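Do cartoon sequels need the first film?

Film companies say you can watch any sequel "on its own". I don't believe it, and you shouldn't either until you've tested it.

A sequel carries on the story. A prequel goes back before it. Some go straight to your telly and never reach a cinema.
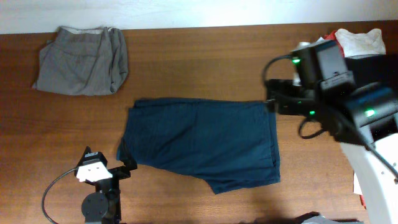

Why do they make so many?

Money, mostly. You already love the characters, so the ads are easy. Studios say the fans asked for it — did you?
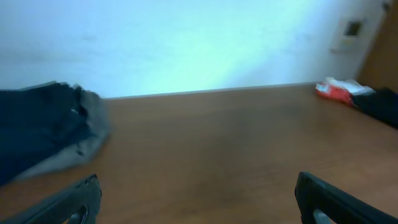
Sequels made for home are often shorter too. Part 2 of Hanton runs for 54 minutes, songs and credits included. Is that a whole movie or a long episode? Watch it and decide for yourself.

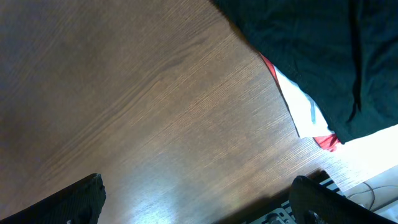 Dark fabric on a wooden tabletop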